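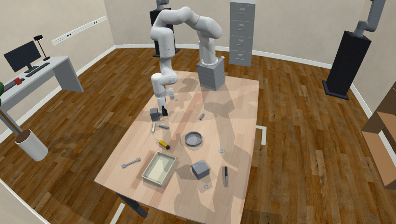
**Wading pack or chest pack for small rivers?**

**gravelbar**
My old vest has gone at the shoulders and I want something lighter before October. I've narrowed it down to the Bultell chest pack or the Rukum hip pack. Mostly grayling on small rivers, a lot of walking, wading to mid thigh. I carry 2 fly boxes, tippet, floatant, forceps and a sandwich. Budget is 300 at the most.

**Asante**
Hip pack. I had the Bultell and it sat right where I wanted to look when tying on. It also gets warm behind it if you walk far. The Rukum turns round to the back and you forget it.

**dryflymoss**
Disagree. Mid thigh is fine until you step in a hole, and then a hip pack is under water with your lunch in it. The Rukum zip is shower resistant and no more than that. I've had wet fly boxes twice this season and every hook needed drying out.

**Asante**
Shove it up under your arms before you cross. Takes a second.

**dryflymoss**
If you know the hole is there, yes.

**gravelbar**
Fair points both. How does the Bultell strap sit with a net on the back? Mine hangs from a magnet at the collar.
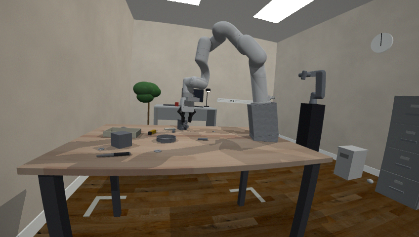 **siltyboots** reckons the net is fine as long as you clip it to the ring on the yoke and leave the collar alone. The strap rides up otherwise and rubs your neck by mid afternoon. He also says to look at the Stumard sling, which the shop near him has at 286 with the spare strap.

**gravelbar**
Hadn't thought of a sling. Doesn't it drag on one shoulder?

**siltyboots**
A bit, if you fill it. With what you've listed it won't. You can swap it to the other side at lunch.

**dryflymoss**
286 is daft money for a bag with one main pocket. Buy the Bultell and spend the rest on line.

**gravelbar**
I'm in town on Friday so I'll try the Stumard and the Bultell on over my wading jacket. Will post which one I come home with.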